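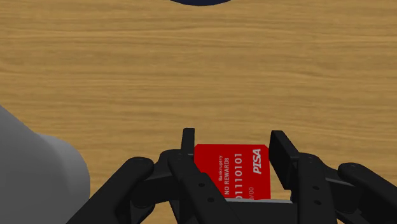
A gripper holding a red card upright between its two finger pads. This is a computer simulation.

Can a Robot Clear the Table Yet?

Machines and Work, Part 4
By Seo-ah Baek

A chore is a job made of smaller jobs. Clearing a table sounds like one job. For a robot it is a long list: find an object, decide where to hold it, move the arm, close the fingers, lift, carry, and let go in the right spot. Then the list starts again with the next object.

Robots can do parts of this list now. Very few can do all of it in a home they have never been in before.

Why is a card hard to pick up?

Put a bank card flat on a table and try to lift it with your thumb and one finger. You probably slide it to the edge or get a fingernail under one side. Your skin is soft and can feel the card start to move.

Many robot grippers have two stiff fingers and no fingernails. The fingers close toward each other like a pair of tongs. To hold a card by its sides, the arm must be lined up with it and must stop at the right height. If the fingers stop too high, they close on air. If they go too low, they press on the table.

Mugs, balls and boxes are easier. They stand up from the table, so there is more to hold.

What is a simulation?

A simulation is a world inside a computer. It has tables, objects and robot arms, and the computer works out what happens when they touch. Engineers use simulations because nothing real can break. A robot program can try the same pickup 400 times, and the table can be set again after each try without anyone walking over to it.

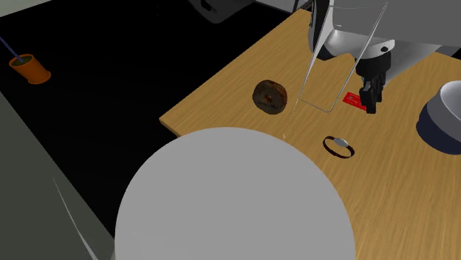
The simulated table from farther back, with the red card under the gripper and part of a bowl at the right.

A simulation is only a close copy. Real cards bend a little. Real tables can be sticky or dusty, and light from a window changes during the day. A program that works on the computer may fail on a real table until it has had more practice there.

What can machines do at home and in shops?

Dishwashers and washing machines are very good at one step. A person still loads and unloads them. Robot vacuums can clean a flat floor, but socks and cords cause trouble.

In warehouses, machines move boxes of known sizes along known paths. Shop shelves are harder. A shelf may hold bags, jars, tubes and flat packets side by side, and shoppers put things back in the wrong place.

Clearing a table is harder again. The objects are different each time, and some of them should stay where they are. A robot must tell the difference between a cup someone has finished with and a cup someone is still using.

So the answer for now is "partly." A robot arm can be taught to pick up certain things from a certain table. It is usually slower than you are.

Words to know

Gripper: the part at the end of a robot arm that holds things.
Linkage: a set of stiff bars joined so that they move together.
Simulation: a copy of a place or event, made by a computer.

Next in this series: Part 5, Why Folding a Shirt Is So Difficult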